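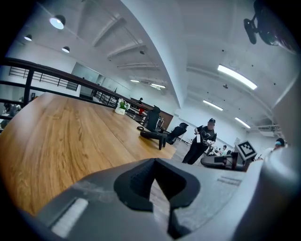

# Dulwood Table Linen Records

A catalog of household table linen from the town of Dulwood and nearby farms, kept as plain CSV. It holds 902 records: tablecloths, runners, napkins, and a few tray cloths. Each row is one object or one matched set.

Last revised 26th April.

## Files

- `linen.csv`: the main table
- `owners.csv`: household codes and the area each one belongs to
- `stitches.csv`: the stitch names used in `linen.csv`, with local spellings
- `CHANGES.md`: corrections, newest first

All files are UTF-8 with comma separators. Blank means not recorded. A zero in a measurement column is a mistake, so please report it.

## Columns in `linen.csv`

| Column | Meaning |
|---|---|
| `id` | Record number, never reused |
| `household` | Code, see `owners.csv` |
| `type` | cloth, runner, napkin, tray |
| `length_cm`, `width_cm` | Measured flat, fringe left out |
| `fiber` | linen, cotton, mixed, unknown |
| `edge` | hem, crochet, fringe, drawn |
| `decade` | As told by the owner |
| `notes` | Free text |

## How the records were made

Myrto Vrettos and Oskari Juntunen visited households and measured each piece on a flat surface. Anastasia Bakalis typed up the paper cards. The first 400 cards used inches and were converted later, which is why many early lengths have odd decimals. The original values are kept in `notes`.

Fiber was judged by hand and eye. There was no lab testing. "Mixed" usually means a linen warp with a cotton weft, but the cards from Todar use it for anything doubtful.

## Known problems

- 144 records have no decade. Most are from house clearances.
- Napkin sets are counted unevenly. Some cards list a set as one row, others list each napkin.
- Ids 611 to 640 are 30 runners from Saavedra that were washed before measuring. Expect them to be a little short.
- "Drawn" covers both drawn thread and pulled thread work. Apostolos Zacharopoulos is splitting these and hopes to finish in October.
- Two household codes, `V07` and `V7`, refer to the same family in Vodalo. Not yet merged.

## Privacy

Family names and street addresses are left out. Initials stitched on a piece are replaced by `[monogram]` in `notes`.

## Use

CC BY 4.0. Credit as "Dulwood Table Linen Records". Corrections go to Vasiliki Mitsotakis-Vlachou through the issue tracker, with the record id in the title. Please open a separate issue for each record.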